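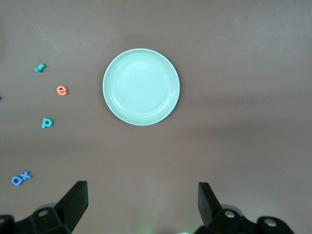

Letter Tables Return to Sadberg Library Branches for the Fall

Search news and events Enter a keyword Go

September
By Lok-yiu Fung, Office of Library Communications

The Sadberg Public Library has reopened its letter tables at all three branches, following a summer in which the program was limited to the Main Branch. The tables are open to children between the ages of two and five, accompanied by a parent or other caregiver, during regular morning hours.

The activity uses small foam letters in lowercase and a plain round plate. Children choose letters from the tabletop, name them if they are able to, and move them to the plate. Older children may be asked to find the letters of their own first name, or to pick out every letter of one color. There is no set order, and families may stop whenever they wish.

Registration for the fall session closed earlier this month with 181 families enrolled. Those who did not register may still attend when a place at the table is free. Staff at the front desk of each branch can advise on which mornings tend to be quieter.

"Parents often ask us when a child should know the alphabet," said Eugénie Vasseur, head of children's services. "We would like them to ask what their child enjoys doing with it. A two-year-old who picks up an e, turns it over a few times and puts it on a plate has spent a good minute looking at an e."

Lowercase Letters Only

The library changed from capital letters to lowercase last year on the advice of its early literacy staff. Most of the print that young children meet in picture books is lowercase, and several preschool teachers in the district had reported that children arrived able to recite the alphabet and recognize capitals but were unsure of the small forms.

The change has brought some practical questions. Foam letters have no top or bottom marked on them, and a number of lowercase shapes can be mistaken for one another when they are turned or tipped on their sides. Staff have been asked not to correct a child who reads a letter from an unexpected angle. Caregivers are encouraged to set the letter flat, turn it the right way up and say its name once before continuing.

Ataberk Başaran, who supervises the program at the Dirnitz Road Branch, said the pieces that cause the most discussion are the narrow ones. "An r on its side can pass for several other things," he said. "The children argue about it. We let them, and then we look at it together."

Plates in Place of Trays

Visitors who attended in previous years will notice that the divided trays have been withdrawn. Each place now has one shallow plate with a raised rim. The trays had a compartment for each group of letters, and staff observed that many younger children were more concerned with filling the compartments than with the letters themselves.

The plates are set out empty at the start of each morning, with letters spread loosely beside them. Children who prefer to work from the other side of the plate may ask to have the letters moved. Left-handed children in particular have found this helpful.

The tabletops have been kept free of patterned cloths and printed mats. According to Ms. Vasseur, a plain surface makes the colors of the letters easier to see and makes it easier to find the pieces at closing time.

Purchase and Care of Materials

The library purchased 968 new foam letters over the summer, to be divided among the Main Branch, the Dirnitz Road Branch and the Nyberg Street Branch. The cost was met by a grant of $2000 from the Inus Family Reading Fund, which also covered the plates and the storage bins. Any letters left over will be held at the Main Branch as replacements for those that are lost or chewed.

Letters are washed in warm, soapy water at the end of each morning and left on towels overnight. Plates are washed separately. Families are asked to observe the following:

- Food and drinks should be kept away from the letter tables. The plates are for letters only.
- Any letter that has been in a child's mouth should be placed in the bin marked "To Wash."
- Torn or bitten letters should be handed to a member of staff and should not be returned to the table.
- Letters may not be borrowed. A printed list of letter activities for use at home is available at each front desk.

Children under two are welcome in the room but should not handle the letters, as the pieces are small. Board books and cloth blocks are provided for them on the rug nearby.

Languages Other Than English

Kha Lò, outreach librarian, will be present at the Nyberg Street Branch on selected mornings to assist families who speak Vietnamese at home. Sheets showing the additional letters and tone marks used in Vietnamese have been printed for the table there. Similar sheets in Turkish and French are in preparation, and families who would like to see another language included may leave a note with the branch.

Attendance and Contact

Doors open at 9:30 a.m., and the tables are cleared at 11:45 a.m. Strollers should be left in the entry hall at the Main Branch, where the children's room is narrow. Both of the other branches have space for strollers beside the tables.

Questions about the program may be directed to Chin-lung Cheung, program coordinator, at the Main Branch information desk. Schools and daycare providers wishing to bring a group should contact Mr. Cheung before visiting, as group mornings are arranged separately and are not held during open hours.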